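Bovska sucht: Beschaffung / Budgetplanung Greifer- und Erfassungsplätze (Teilzeit, befristet)

Start April, gern früher. 50 % Stelle, 2 Jahre.

Worum gehts: Wir bauen unsere Teleop-Plätze aus und brauchen jemand, der Angebote einholt, vergleicht, bestellt und nachfasst. Bisher läuft das nebenher. Geht nicht mehr.

Aufgaben
Handgreifer, Kabel, Aluprofile, Tische: Stücklisten pflegen, Preise aktuell halten
Angebote von Prallus und Nelard gegenüberstellen (Liefer­zeit, Ersatzfinger, Wartung)
Budget fürs kommende Halbjahr aufstellen, incl. Verbrauchsmaterial
Rechnungen prüfen, Kostenstelle 1226
Abstimmung mit dem Standort Leung, meist telefonisch, vormittags

Gearbeitet wird am Platz beidhändig, ein Greifer links, einer rechts, dazwischen liegt Alltagsware, etwa eine Snackpackung, die in eine Kunststoffbox soll. Wer bestellt, sollte das mal selbst gemacht haben. Einarbeitung deshalb die erste Zeit direkt am Tisch.
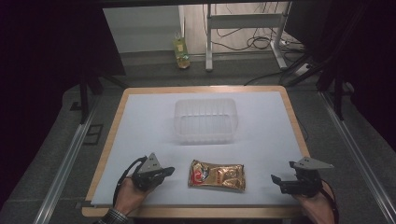 Aus dem Erfassungsteam kam dazu die Bitte, nicht wieder nur auf den Stückpreis zu schauen: Ersatzkabel müssten von Anfang an mit ins Budget, sonst stehe der Platz und alle warten auf die Lieferung. Ausserdem bitte jemand, der auch mal zurückruft.

Ist notiert. Rahmen pro Platz derzeit 2594 Euro netto, darüber nur mit Freigabe.

Was wir brauchen
Erfahrung im technischen Einkauf, kaufmännische Ausbildung oder vergleichbar
Tabellenkalkulation sicher, Englisch für Lieferantenmails
Robotikkentnisse schön, kein Muss

Bewerbung: Lebenslauf plus ein paar Zeilen, PDF, über das Formular. Kein Foto nötig. Betreff "Einkauf Greifer". Rückfragen telefonisch ab 14 Uhr, Durchwahl steht im Formular.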